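The Spreadsheet Has a Tab Called "Later"

It's December, so I am once again pretending to be a person who understands budgets. I have a spreadsheet with colors in it. Green is bought, yellow is argued about, and everything under a certain row is gray, which I told Attila means "phase two" and which Attila told me means "no."

If you're new to this blog: we take apart old desktop computers in a rented unit behind a tile showroom. Parts that still have some life in them get sorted and sold, and the rest goes off to people with bigger shredders than ours. For the past year we've been working toward having a robot do some of the dull reaching-in. I wrote about the first arm in the spring, in a post that was much too cheerful, and I'm leaving it up as a warning.

So, what we got wrong the first time around. We budgeted for an arm. We got a very nice quote from Bukico, we put it in the sheet, we added a bit for shipping and felt like adults. Then the arm showed up and wanted a table to stand on. Our own table was fine for people and sandwiches. For an arm swinging its elbow around it behaved like a trampoline, so we bought a heavier one, and the heavier one came on a truck that needed a lift gate, and the lift gate was extra. Row by row the green part of my sheet filled up with things that weren't robots.

The worst offender was fingers. You'd think a gripper comes with fingers, and it does, in the same way that a rental car comes with gas. We went through 13 sets before summer. Some were too fat to go down between two cards. One pair from Brestell was lovely and slim and bent like a spoon in yogurt the first time it met a stubborn latch. Krisztina Illés, who does our ordering and keeps receipts in a biscuit tin, started writing "fingers (again)" on the invoices, and then just "again."

This year's plan, then, in the order I'd defend it.

Fingers first, and lots of them. I've put in for 30 sets up front. Jenő thinks this is hoarding. Jenő is welcome to be the one who phones for a rush order next time.

Second, lights. I priced a fancy ring light from Kozma, then we tried two desk lamps and a bit of baking paper, and I'm ashamed to say the baking paper is staying. That freed up enough to cover most of a spare wrist cable. Cables die. Please write that on your wall if you are planning one of these.

Third, a second camera, the sort that looks down at the whole bench. The one on the wrist is great right up until the fingers are in the way, and since the job is mostly putting the fingers where you want to look, you can see the difficulty. The quote came to 2,081 with the mount, before tax. I've colored it yellow. Attila has been seen hovering over it with the gray.

Fourth, and this is the one I lost sleep over: do we pay Silta for the yearly support plan? They want it up front. In return we get a phone number and a person who answers it, in theory on the same day. Last year we skipped it, saved the money, and spent 14 days swapping emails over what was in the end a wrong setting on page two of the manual. I'd like to say we would have found it ourselves. Nosipho found it, while waiting for her toast.

People ask why we don't start with something easier than the inside of a tower case. Fair question. An open case is a box full of things at different heights, half of them shiny, with wires strung across wherever the factory felt like it.

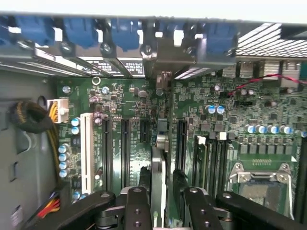 The trouble with budgeting for this kind of work is that the sales sheets all show the arm picking up a cube. I have no cubes. I have memory latches, little screws that have been painted over, and cables that somebody tucked behind other cables many years ago with real pride. So the last thing I've added is a line for scrap machines to practice on and ruin, which sounds silly for a place that has a wall of old computers, except that those are the ones we're supposed to be selling the insides of. Andor has offered his old office towers at a price he calls friendly. We're still discussing the meaning of the word.

What I've cut: the rolling base (we have one bench, where would it roll to), the second arm, and the nice chair. The chair hurt. It's sitting on the gray tab, at the top, in bold.

Attila gets the sheet tomorrow at nine. If he leaves the camera yellow, I'll post the final numbers along with the finger supplier we settled on, and if he doesn't I'll be back here asking whether any of you have a used one in a drawer.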